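May 2018
Posted by the Vovora bench blog

Our start-pose rule for pick tasks in the Naton simulator has 2 parts. Jaws fully open before any approach. No part of the target between the fingers at step zero. A run that breaks either part is dropped and not relabeled. 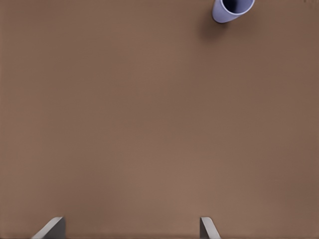 I check start poses by eye before a batch goes out, 90 at a sitting. A cup up near the top right, well clear of the open fingers, passes on both parts. I log the seed and go to the next one. Limit is 6 rejects per batch.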